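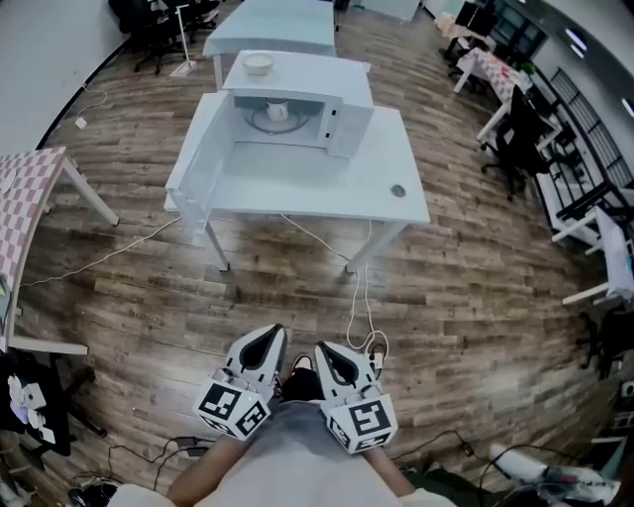
Comparison of two wire antennas for low-power operation on 40 and 20 metres

Group 4: Yanling Meng, Teófilo Cuadros, Maribeth Fajardo
Supervisor: Chunhua Deng

1. Purpose

The club station at Hodbridge has used an end-fed half-wave wire for portable work for several years. The group was asked to find out whether a centre-fed dipole of the same total length, hung from the same mast, gives better reports at five watts or less. Received noise was to be compared as well, as the station sits close to a row of houses.

2. Equipment

Both antennas were cut from the same reel of insulated copper wire. The end-fed wire was fed through a 49:1 transformer wound by Teófilo on a ferrite core. The dipole was fed through a 1:1 current balun. Each had the same length of coaxial cable back to the operating position, and the mast was a ten-metre telescopic pole tied to the fence.

The transmitter was a Savix kit transceiver, CW only, set to 3 W into a dummy load before each session. It was run from a sealed lead-acid battery so that no mains supply could add noise. The beacon messages were sent by a small keyer programmed by Yanling.

3. Method

The transmitter sent a short call, the station callsign and an antenna letter (A for end-fed, B for dipole), then switched antennas through a relay and sent again. One full cycle took four minutes. Automatic receiving stations logged the signal-to-noise ratio of each call. Sessions were run in April, always between 10:00 and 16:00.

A pair was counted only if the same receiver had logged A and B within the same cycle. This removes most of the effect of slow fading – it does not remove fast fading, which averages out only with enough pairs. Readings were collected in a spreadsheet and the median difference was taken for each band.

4. Results

The receivers returned 3243 single reports. From these, 1173 pairs could be formed. The remaining reports had no partner in the same cycle and were left out.

On 40 metres the dipole was stronger by a median of 1 dB. The spread was wide, and 274 of the pairs showed a difference of 6 dB or more in one direction or the other. On 20 metres the end-fed wire was stronger by 2 dB towards the south-east and weaker by 3 dB towards the west. The pattern of a full-wave wire on that band has several lobes, so a difference by direction was expected.

Noise on 40 metres was one S-unit lower on the dipole. Moving the balun two metres further from the fence made no change. Adding a choke at the transmitter end of the end-fed cable lowered its noise by half of that difference, which suggests the outer braid was picking up part of it.

5. Sources of error

The dipole was resonant on 40 metres only. On 20 metres it was used through a tuner, and the loss in the tuner and cable was not measured. The relay box was tested for leakage between ports at 7 MHz but not at 14 MHz. The first session had to be thrown away because the labels on the relay outputs were swapped.

The wire ends were lower than planned, at 2.5 m, and both antennas sagged during the second session. Tianyou Dai of the Quiambao radio group lent us a second pole for the later ones.

6. Recommendation

For 40 metres alone the dipole should be used, mainly for the lower noise. For two-band portable work the end-fed wire is adequate if a choke is fitted. A further test at night on 40 metres would be useful – the relay box and keyer code have been left in the club cupboard with a wiring diagram.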